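Course Handout 4: Budgeting for a Dish-Handling Cell
Automation Planning, Votville Technical Program
February 7, 2023

1. Scope
These notes cover the purchase plan for one robot arm that loads and unloads racks. Building work and software licenses are treated in Handout 5.

2. Cost groups
Split the budget into capital items, wear items and setup labor. Capital items are the arm, controller, gripper and wrist camera. Wear items are finger pads, cables and racks. Setup labor is often left out of first drafts -- enter it as its own line even when staff time is already paid.

3. Service life
Use 36 months for the arm and controller unless the quote states otherwise. The Ladside case uses the same period. In the Bermúdez case the gripper is replaced once within it, and the second unit must appear in the October forecast.

4. Spares
Hold three sets of finger pads per gripper. Add 20 percent to the quoted price of wear items for shipping and small fittings.

5. Work pieces
Buy the racks before the gripper is ordered. Peg spacing and rib pattern set the limit on finger width, and a finger chosen from a catalog drawing may not fit between pegs.
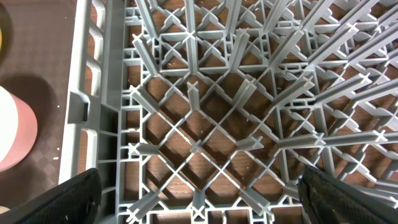 Should racks be bought from more than one supplier?
Buy from one supplier for the first cell. A second rack pattern means new grasp trials, and those hours belong in the setup labor line.

6. Acceptance
Final payment is released after 100 rack cycles at the buyer's site. State in the purchase order which rack model is used and who supplies it. The Censide quote leaves both points open -- mark them before the next session and bring the revised sheet.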